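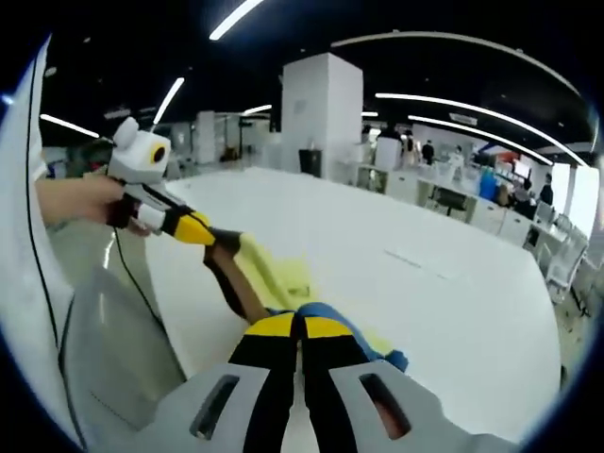

Lingyun Tan objected to an earlier version of this section that the word "discarded" hides too much, and that a garment may leave a wardrobe several times before it leaves the household. We accept the point. The households in our study seldom moved a piece of clothing straight from use to disposal. Most clothing passed through a middle stage, referred to here as holding, in which it was kept but no longer worn.

4.2 Holding and release of clothing in the home

The survey covered over 400 households in the towns of Menberg and Enville and recorded 1,241 garments that had gone unworn for at least a year. Respondents were asked where each garment was kept, why it had been kept, and what they expected to happen to it. In 69 per cent of cases the garment was held in a different room from clothing in regular use. Spare bedrooms, landings and the tops of wardrobes were named most often.

Three reasons for holding appeared repeatedly in the answers. Some garments were thought too good to give away. Others were waiting for a repair that the owner did not know how to do, and others again were linked to a relative or a period of life. Ackroyd's earlier work on household linen found a similar pattern, although he treated repair and sentiment as a single category. We have kept them apart, as respondents who held clothing for repair were far more willing to part with it when asked a second time in April.

Type of garment also mattered. Coats and formal wear were held longest. Everyday tops were released sooner, and were the items most often turned into cleaning cloths – a form of reuse that collection figures do not capture at all.

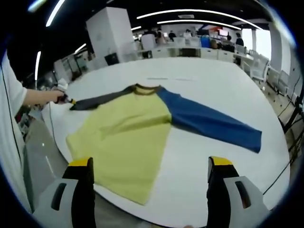 Figure 3. Everyday top: long-sleeved raglan shirt with sleeves of different colours, laid flat.

Release tended to follow a change in the household itself. Moving house was the most common cause, followed by the arrival of a child. Publicity from the collection schemes had little effect in Menberg. In Enville, where the Ilosar scheme collects from the doorstep, 57 respondents said that a collection notice had led them to sort through held clothing. Several added that they had then returned part of it to storage. Nigel Ackroyd has suggested that such sorting should be counted as an outcome in its own right, and we return to his proposal in Section 5.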